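Villadsさん、Danierのみなさん、こんにちは。年が明けてからの分をまとめてお送りします。前回の報告が堅すぎて読むのに疲れたと言われたので、今回はいつもの調子で書かせてください。

話の中心は、Krishnan社から借りて評価しているFlinow(手持ちグリッパーのキット)です。開け閉めの課題にようやく入れました!
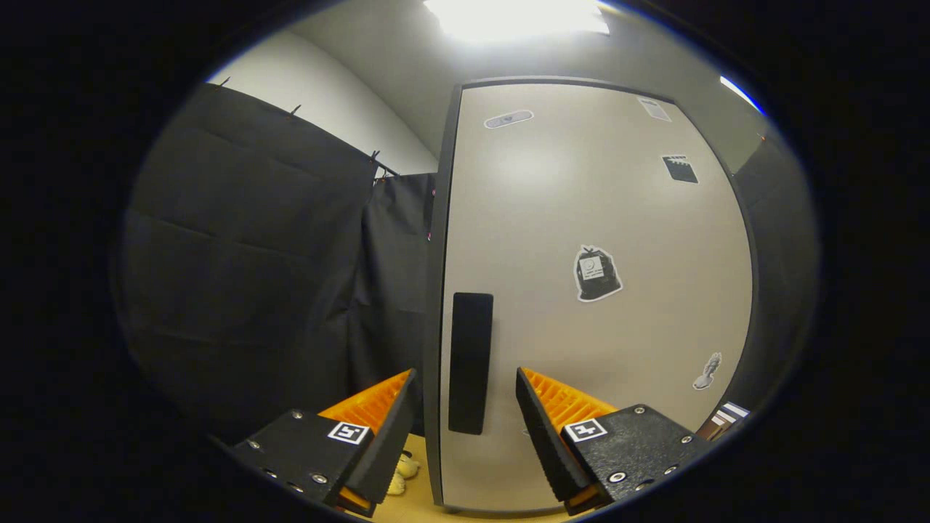
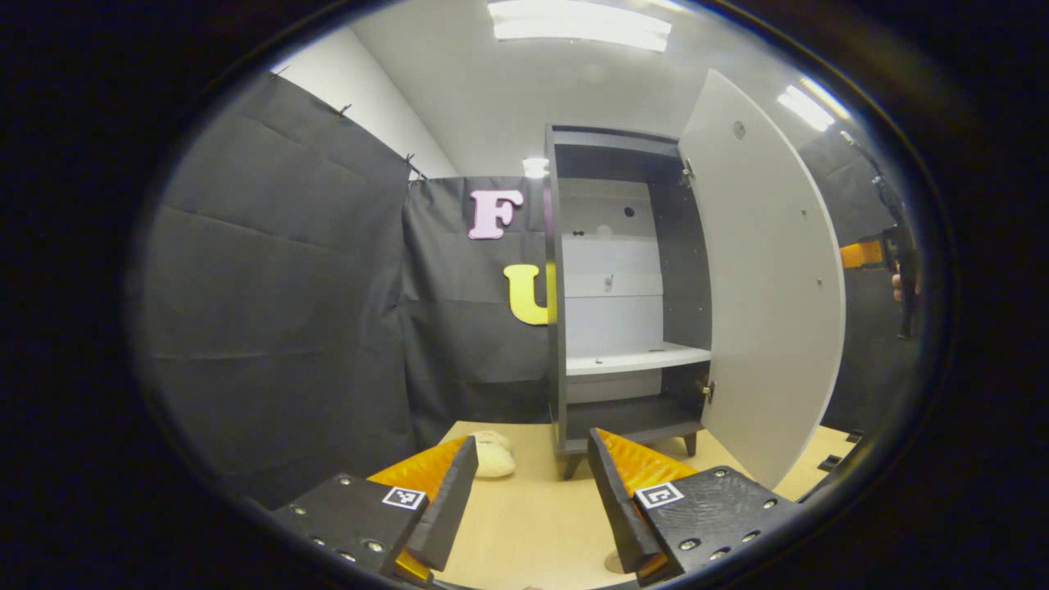 **ノザム(Notham)、2022年1月12日**

## いまどこまで来たか

計画書に書いた収録の目標は259本でした。今日の時点で終わっているのは122本です。半分に少し届いていません。ここは隠してもしかたがないので先に書いておきます。ただ、遅れの中身は前回とだいぶ違っていて、機材の不調で止まった日は年明けから一日もありません。時間を食っているのは課題の組み方のほうで、要するに私の段取りです。すみません。

机の上のものをつかんで置くだけの課題は、9月に始めた分も含めてひととおり終わりました。残っているのは扉のある課題がほとんどです。小さなキャビネットの扉を開けて、ぬいぐるみを入れて、閉める。言葉にすると簡単なんですが、手持ちのグリッパーでやると案外むずかしくて、最初のうちは扉を引くところで何度も手が止まりました(Baldurは横で笑っていました。次は本人にやらせます)。

## 使ってみてどうか

指のことから。オレンジ色のひだの部分がしなるタイプで、内側に平たいパッドが付いています。これは気に入っています。ぬいぐるみのように形の決まらないものでも、力加減を考えずにつかめるのがとにかく楽! 硬い指のグリッパーを使っていたころは、つぶすか落とすかで撮り直しばかりだったので、この差は大きいです。

いっぽうで、縦長の取っ手にはあまり向いていません。正面からまっすぐはさめばいいのですが、少しでも斜めに入ると指がしなって逃げてしまい、引く力がうまく伝わらない感じがします。Baldurは手首の角度の問題だと言い、私は指の柔らかさの問題だと言い、ここは意見が割れたままです。硬めの指が選べるかどうか、Krishnan社に問い合わせています。返事はまだです。

広角のカメラはよくできていると思います。天井の照明から手元の指先まで一度に入るので、棚に近づいても自分がどこにいるのかを見失いません。はしのほうはかなり曲がって写りますが、校正をきちんと済ませておけば、後の処理で困ったことはいまのところありません。むしろ気になるのは照明です。天井の明かりが真っ白に飛ぶことがあり、露出を自動にしておくと手元の明るさまで引っぱられます。年明けからは固定にしました。もっと早くやればよかった。

指の根元に付いている白黒の四角いマーカーは、指の開き具合を映像から読むためのものです。読み取りは安定しています。ただ、手袋をした手でさわるとふちが汚れやすいので、収録の前に毎回ふくことにしました。予備のシールを同梱してほしい、というのも先方への要望に入れてあります。

それから重さ。カタログを読んだときは気にもしていなかったのに、午後になると腕にきます。Baldurと私とでは疲れる場所まで違っていて、彼は手首、私は肩です。長く続けると動きが雑になるのが自分でもわかるので、いまは短く区切って交代しています。購入を考えている方がいらしたら、ひとりで一日回す計画はやめたほうがいいとお伝えください。

## 借りている台数について

キットは3台借りていて、ふだんの収録に使っているのは2台です。残りの1台は部品取りと、組み立て手順の確認に回しています。これは最初の計画どおりなのですが、前回の面談でVilladsさんから「遊んでいるのでは」と聞かれたので、あらためて書いておきます。遊んでいません! 手順書の間違いが見つかったのも、この1台をばらして組み直したときでした。ねじを締める順番が、図と本文とで食い違っているんです。図の順でやると指の取り付け板がわずかに傾きます。先方には写真を付けて知らせ、次の版で直すとの返事をもらいました。

## サポートの対応

Krishnan社の窓口は、早いときは早いです。手順書の件は翌日に返事が来ました。ところがソフトのことになると急に遅くなります。録画の終了を押してから保存が終わるまで待たされる件は、年末に出した問い合わせがそのまま残っています。担当が分かれているのだろうと想像していますが、使う側には関係のない話なので、評価表では少し辛めに付けました。

よかったことも書いておくと、データの書き出しは素直です。ファイルの並びがわかりやすく、Baldurが半日で自分の処理につないでしまいました。こういうところがちゃんとしている道具は信用したくなります。

## 背景と小物のこと

壁に張った黒い布について、費用の内訳で質問をいただいていました。布とクリップは消耗品に入れてあります。布のしわは気にせず、そのままにしています。いちど全部アイロンをかけようかと話したのですが、クリップで留め直す手間を考えてやめました。キャビネットも備品ではなく消耗品の扱いで申請しています。これがまずいようでしたら、早めに教えてください。書類を作り直します。

ぬいぐるみは私の私物から出しているので、費用はかかっていません。

## これからの予定とお願い

次の報告までにやることです。

- 扉を開けて入れて閉める課題を、残りの収録の中心にする
- 取っ手のつかみ方を、まっすぐと斜めとで分けて撮り、指の柔らかさの件に答えを出す
- 保存待ちの件を先方にもう一度つつく
- 評価表の下書きをVilladsさんに見てもらう

お願いがふたつあります。ひとつは借用期間の延長です。いまの進み具合だと、259本をそろえるには契約の終わりが少し早すぎます。Krishnan社の営業の方には内々に聞いてみて、追加の料金は月割りでかまわないと言ってもらえました。正式な見積もりが届いたら転送します。予備費の範囲に収まる見込みですが、Danierの承認が先に必要なのか、事後の報告で足りるのか、規程を読んでも私にはわかりませんでした。どちらなのか教えてください。

もうひとつは、購入するかどうかの判断の時期です。いまの私の気持ちは「買いたい、でも指の件の返事を待ちたい」です。つかんで置く用途だけなら、もう迷わずすすめます。扉や引き出しまでやるとなると、硬めの指があるかないかで話が変わってくるので、そこがはっきりするまで評価表の総合欄は空けておきます。Baldurはもう買う気でいて、置き場所まで決めているようですが……。

収録の一覧と、評価表の途中の版は共有フォルダーに入れました。一覧の備考欄に私の走り書きが残っています。読みにくいところは無視してください。今月の面談はいつもの時間で大丈夫です。実物を持っていきますから、よかったら手に取って扉を引いてみてください。重さの話はそのほうが早いと思います。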